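Variação regional das práticas de passagem de ano: um estudo por questionário
Relatório de projeto da unidade curricular de Métodos de Investigação em Cultura e Sociedade
Orientação: Olga Domínguez
Entregue em 29 de abril de 2025

1. Introdução

O presente relatório descreve um levantamento das práticas domésticas associadas à noite de 31 de dezembro em agregados familiares de língua portuguesa. O interesse recaiu sobre os gestos executados nos minutos anteriores e posteriores à meia-noite: comer doze passas, bater tampas de panelas à janela, subir a uma cadeira, vestir uma peça de roupa de cor determinada, guardar dinheiro no sapato. Estas práticas são frequentemente tratadas como um conjunto homogéneo. A hipótese de partida era que a sua distribuição varia mais com a composição do agregado do que com a região de residência.

Não se pretendeu reconstituir a origem histórica de cada costume. As referências a origens recolhidas nas respostas abertas foram codificadas como crenças dos inquiridos e não foram verificadas.

2. Método

O questionário foi construído em setembro e aplicado em papel e em linha. A versão em linha foi alojada na plataforma Clorkel. A versão em papel foi distribuída em dois centros de dia e numa biblioteca escolar. Foram enviados 690 convites e obtidas 500 respostas, das quais 400 foram consideradas válidas. As restantes foram excluídas por falta de resposta à secção B ou por duplicação.

O instrumento tinha 16 perguntas, repartidas por três secções: composição do agregado (A), práticas realizadas na última passagem de ano (B) e transmissão (C). Na secção B pedia-se ao inquirido que assinalasse apenas o que fez na última ocasião, mesmo que não correspondesse ao habitual. Esta formulação foi adotada após o pré-teste, no qual várias pessoas assinalaram práticas da infância entretanto abandonadas.

A região foi codificada segundo o distrito de residência à data da resposta. Esta opção é discutível para quem mudou de distrito há pouco tempo, e a pergunta C2 (local onde aprendeu o costume) foi incluída para atenuar o problema. A codificação das respostas abertas foi feita por dois membros do grupo em separado, com a grelha Dundeo adaptada. As divergências foram resolvidas por discussão. 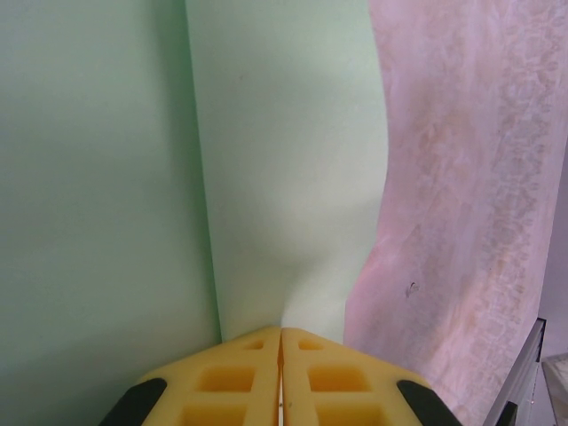 Figura 1. Dedos amarelos com nervuras em relevo, diante de painéis verde-claros.

3. Resultados

As doze passas foram a prática mais assinalada em todos os distritos com número de respostas suficiente para comparação. A diferença entre distritos foi pequena e não apresentou orientação geográfica clara. Já a presença de crianças no agregado associou-se a um maior número de práticas por noite, em especial às ruidosas (panelas, apitos, buzinas).

A roupa de cor determinada apresentou o padrão inverso: foi mais referida em agregados só de adultos. O azul foi a cor mais citada entre os inquiridos mais velhos. Nas respostas abertas surgiram interpretações contraditórias para a mesma cor, por vezes dentro do mesmo agregado.

Subir a uma cadeira e guardar dinheiro no sapato foram práticas assinaladas quase sempre em conjunto. Nas respostas à pergunta C2, ambas foram atribuídas com maior frequência a uma avó ou a uma tia.

Um subconjunto de inquiridos declarou não realizar qualquer prática. A leitura das respostas abertas mostra que parte deste grupo comeu passas «por haver na mesa», o que levanta um problema de classificação não previsto na grelha. Estes casos foram mantidos como ausência de prática.

4. Limitações

A amostra é de conveniência. A versão em papel captou sobretudo pessoas acima dos 65 anos e alunos do ensino básico, e a versão em linha captou sobretudo colegas e familiares do grupo. Os distritos do interior estão sub-representados, e a comparação regional deve ser lida com essa reserva.

A aplicação decorreu ao longo de vários meses, pelo que a «última passagem de ano» não é a mesma para todos os inquiridos. O efeito deste desfasamento na recordação não foi medido.

5. Trabalho futuro

Está prevista a repetição da secção B com uma amostra estratificada por distrito, bem como a separação entre consumo de passas e consumo de passas com formulação de desejos. A grelha revista encontra-se no Anexo B e o questionário integral no Anexo A.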